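Waschen mit dem Waschturm
Kapitel 4 der Hausmappe Kashindye

Willkommen im Waschraum! Wer hier einzieht, bekommt einen richtig gut durchdachten Platz für die Wäsche: Maschine unten, Trockner darüber, gleich daneben die lange Arbeitsfläche mit dem Becken. Mit ein paar Handgriffen läuft alles wie von selbst, und nach zwei, drei Durchgängen schlagen Sie diese Seiten vermutlich gar nicht mehr auf.

4.1 Vorbereiten

1. Wäsche auf der Arbeitsfläche vorsortieren. Dunkles und kräftige Farben dürfen bei 20 Grad zusammen in die Trommel, solange kein Stück zum ersten Mal gewaschen wird.

2. Taschen leeren, Reißverschlüsse schließen, Knöpfe offen lassen. Flecken gleich am Becken mit kaltem Wasser und etwas Gallseife vorbehandeln – das bringt mehr als jedes Extraprogramm!

3. Wasserhahn für den Zulauf aufdrehen und die Tür der Waschmaschine ganz öffnen. Sie schwingt nach links auf, der Korb sollte also nicht zu dicht davorstehen, solange sie noch zu ist.

4. Den weißen Korb direkt vor die offene Trommel rücken und die Teile nebeneinander hineinlegen. Bei kleinen Mengen wie Schwarz, Korallenrot und Dunkelblau sehen Sie so sofort, was zusammen gewaschen wird. 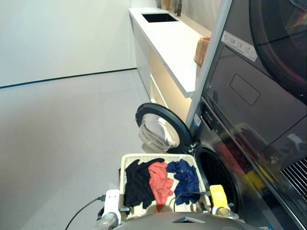
5. Trommel mit der Hand ausfühlen. Eine vergessene Socke findet sich erstaunlich oft ganz hinten.

Hinweis: Bitte die Bedienblende nur mit einem weichen Tuch abwischen. Scheuermilch löst die kleinen Beschriftungen mit der Zeit ab.

4.2 Beladen und starten

1. Jedes Stück einzeln aufnehmen, kurz ausschütteln und locker in die Trommel legen. Große Teile zuerst, kleine obenauf.

2. Zwischen der Wäsche und der Oberkante der Trommel muss eine Handbreit Luft bleiben.

3. Türdichtung prüfen. Eingeklemmter Stoff führt zu Meldung 558, und die Maschine startet nicht.

4. Waschmittel einfüllen. Wir empfehlen das flüssige Clarent für Farbiges, es duftet wunderbar dezent und steht in der Vorratskammer unter der Nummer 1096.

5. Programm wählen, Tür zudrücken, bis sie hörbar einrastet, und starten.

Achtung: Die Tür bleibt nach Programmende noch kurz verriegelt. Nicht am Griff reißen!

4.3 Helle Kleinteile

Taschentücher, Söckchen und Lappen verkriechen sich mit Vorliebe zwischen größeren Sachen. Gehen Sie den Korb deshalb vor dem Beladen noch einmal durch. Liegt etwas Weißes zwischen Rot und Marineblau, kommt es heraus und wartet auf die nächste helle Ladung.

Lockere Haufen lassen sich dabei am besten von der Seite anheben. Der geflochtene Korb verträgt viel, nur am Rand sollte man ihn mit voller Ladung nicht über den Boden zerren.
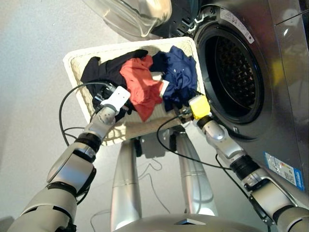
Wekesa Khaemba merkt dazu an, ein Farbfangtuch sei bei neuen roten Sachen trotzdem Pflicht, ihm seien im Oktober vier Unterhemden rosa geworden, und das bei 20 Grad. Guter Punkt! Die Tücher liegen jetzt in der Vorratskammer neben dem Waschmittel.

4.4 Nach dem Waschen

1. Wäsche zügig herausnehmen und Trocknergeeignetes nach oben umladen.

2. Dichtung trockenwischen, Tür einen Spalt offen lassen.

3. Zulauf schließen.

Fragen zum Waschturm nimmt Wekesa Athumani unter der Hausdurchwahl 111 entgegen.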